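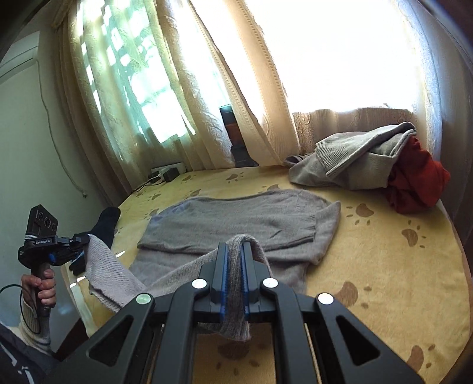

4. Setting up a book tour in Lendix

Complete Section 3 (Author profile) first. A tour cannot be saved until the profile status reads Verified.

4.1 Create the tour

1. Open Tours and select New tour.
2. Enter the title as printed on the cover. Put the series name in the Series field.
3. Choose a primary genre. Crime and thriller titles also take one subgenre.
4. Paste the blurb. The limit is 1,832 characters, including spaces.
5. Upload the cover file and select Save draft.

Note: Text pasted from a word processor may carry hidden formatting. Select Clear styles before saving.

4.2 Add tour stops

1. Select Stops, then Add host.
2. Search by blog name. Hosts registered through Bruveo are marked B.
3. Assign a date and a post type: review, excerpt, interview or spotlight.
4. Repeat for each host. A standard tour holds 12 stops.
5. Select Send invitations. Unanswered invitations lapse when the stop date is reached.

Caution: Changing a stop date after a host has accepted cancels the acceptance. The host must be invited again.

4.3 Attach the excerpt

1. Upload the excerpt as plain text or EPUB.
2. Set the licence to Tour only or Open.
3. Tick Spoiler check if the excerpt comes from the second half of the book.
4. Preview the excerpt in both colour themes.

Note: Review copies are managed separately. Each title is allowed 200 downloads, and cancelled requests are returned to the total.

4.4 Publish

Select Publish tour. The banner code appears under Share and can be copied to host pages. For error 186 (duplicate ISBN), see Section 9.

Section last revised Dec 14, 2025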